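青いハリボテの課題と、冬のジム通いの記録

1月に入ってから、ボルダリングジムに行く回数を週2回に戻した。年末は仕事が詰まっていて、3週間ほとんど登れなかった。体重は変わっていないのに、久しぶりに壁にぶら下がると腕がすぐに張る。前腕の持久力は落ちるのが早い。戻すのには倍の時間がかかる気がする。

通っているのはUltbyというジムで、家から自転車で16分の場所にある。元は倉庫だった建物で、天井が高い。受付の横に靴箱があって、その奥がストレッチ用のスペース、さらに奥が登る壁になっている。冬は入口に近い側がかなり冷えるので、アップは奥でやるようにしている。

壁は年に何度か大きく組み替えられる。今回の組み替えは年明けの営業に合わせたもので、奥の面が灰色のパネルと大きな青いハリボテの構成に変わった。ハリボテというのは、壁に取り付ける大きな立体のことで、それ自体を持ったり踏んだりできるし、その表面にさらに小さいホールドを付けることもできる。登らない人に説明するときは「壁から出っ張っている箱」と言っているが、だいたいそれで通じる。

前の構成では、この面は細かいカチが並ぶ指の強さ勝負の課題が多かった。自分は指がそれほど強くないので、正直あまり近づかなかった。今回は手のひらで押さえたり、体の向きを変えたりする課題が増えて、触っていて面白い。その代わり、どこを持てばいいのかが下から見てもわかりにくい。

今取り組んでいるのは、青いハリボテを使う課題で、グレードは自分の限界より一つ上くらい。スタートから3手目までは問題ない。4手目で左手をハリボテの面に付いた濃い青の小さいホールドに置き、5手目で右手を上の縁にある灰緑色の丸いホールドに送る。この5手目が核心で、最初の2日間は一度も止まらなかった。

濃い青のホールドは、ハリボテと色が近いので下からだと見落としやすい。初日は存在に気づかず、ハリボテの面を直接押さえて次に行こうとして、何度も滑って落ちた。ハリボテの表面はざらついているところもあるが、少しつやがあって、思ったほど手のひらは止まらない。ほかの人が登るのを見て、ようやく小さいホールドがあることを知った。課題をよく見てから登れという話で、これは何年やっていても直らない。

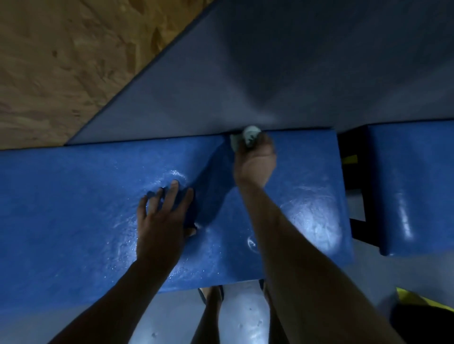

左手は濃い青の小さいホールド、右手は上の縁の丸いホールド。

右手のホールドは丸くて小さく、引っかけるところがほとんどない。初めは上から押さえ込むように持っていたが、これだと体が少しでも離れると抜けてしまう。親指を使ってつまむように持つと、だいぶ安定する。つまむ力はそれほど必要なくて、それよりも腕を伸ばしたまま、重心を下に残しておくことのほうが大事だった。肘を曲げて引きつけると、力の向きが手前になって外れる。

左手のほうも、持ち方を二回変えた。最初は四本の指をぴったり揃えて握り込んでいた。今は指を開き気味にして、上からかぶせている。ホールドが小さいので全部の指がきれいに乗るわけではないが、手を開いたほうが手首の角度が楽で、右手を出すときに体が回りにくい。ここは手の大きさによって変わると思うので、あまり参考にならないかもしれない。

ハリボテの面には折れ目があって、そこを境に面の向きが変わる。左手の奥のあたりがちょうど陰になっている。最初はその折れ目に指をかけられないかと思って試したが、角度が緩くて使えなかった。足で使うには悪くなさそうだが、この課題では足をそこまで上げる場面がない。

チョークの跡は、課題を読む手がかりになる。左手のホールドの上や周りが白くなっているのは、たぶん自分と同じように面を触ってしまう人が多いからだと思う。右側にも広く白くなっているところがあり、こちらは左手のあたりよりも範囲が大きい。隣の課題で手のひらを使うのか、この課題で右手を出し損ねた人が触るのか、まだよくわからない。白いところが正解とは限らないのが難しい。ボルト穴の縁にもチョークがたまる。穴に指を入れるのは危ないので、うちのジムでは禁止になっている。

5手目が止まったのは通い始めて3日目の夜だった。止まったときは力が入った感じがあまりなくて、いつもより軽かった。ただ、その次の6手目で足が切れて落ちた。その日はあと四回やって、5手目が止まったのは一回だけだった。再現性がない。翌週は半分くらいの確率で止まるようになったが、まだ完登はしていない。

道具のことも書いておく。シューズは去年の秋からHutenanceの柔らかめのものを履いている。ハリボテに足を置くときは、硬い靴よりも柔らかい靴のほうが接地面が広く取れて安心できる。前の靴はつま先が硬くて、小さいホールドに立つのは楽だったが、面に置く動きでは滑ることが多かった。欠点は減りが早いことで、右のつま先がもう薄くなってきた。春までもつかどうか。リソールに出すか買い替えるかで迷っている。

チョークはBeaudoinの粉を使っている。冬は手が乾燥するので、液体チョークを下地に塗るのはやめた。夏は下地がないと手汗で話にならないのに、冬に同じことをすると指先が乾きすぎて、逆に滑る。登る前に手を洗って水気を拭き、少しだけ粉を付けるくらいがちょうどいい。家に帰ったら保湿クリームを塗って寝る。これをさぼった週は指先が割れて、二日ほど登れなかった。

ブラシは必ず持っていく。ジムにも備え付けがあるが、混んでいる時間は空いていないことが多い。丸いホールドはチョークが厚く付くと表面がつるつるになるので、自分の番の前に軽く磨いておく。磨いた直後とそうでないときでは、持った感じがかなり違う。ハリボテの面も磨くことがあるが、大きいのできりがない。使うところだけでいいと思う。

記録は数年前からSudnessというノートアプリに付けている。課題の特徴、何手目で落ちたか、登った回数、その日の体調くらいの簡単なものだ。この間見返したら、記録を始めてから登った課題が981になっていた。同じ課題を別の日に登ったものは数えていない。トライの回数は合計で3,248だった。平均すると一つの課題に三回と少しかけている計算になるが、簡単なものは一回で終わっているので、難しい課題にはもっと時間を使っている。今回の青いハリボテの課題は、書いている時点で142トライ前後のはずだが、最初の日は記録が雑だったので正確な数字ではない。ちなみに自分の記録の中ではこれが一番多い。

これだけやって登れないなら別の課題をやればいい、と言われそうだし、自分でもそう思うことがある。ほかの課題も合間に触ってはいる。右隣には別の青いハリボテがあり、その下のほうには鮮やかな黄色のハリボテもあって、黄色を使う課題は先週二本登った。どちらも足が中心の課題で、腕が疲れたあとでもできるのがありがたい。

時間帯としては、夜の9時を過ぎると空いてくる。仕事帰りの人が帰る頃で、壁の前で待つことがほとんどなくなる。ただ、待たなくていいと休憩が短くなり、気がつくと続けて登っている。最近はタイマーを使って、一回登ったら最低でも三分は座るようにした。退屈だが、後半の粘りは確実に違う。5手目が止まるのも、たいてい長めに休んだあとだ。

今の課題は、次の組み替えまではそのまま残るらしい。時期はまだ掲示されていないので、できれば来週中に片付けたい。6手目は右足を先に上げておくパターンと、左足を流してバランスを取るパターンの二つを考えている。まずは右足のほうから試す。

登れたらまたここに書きます。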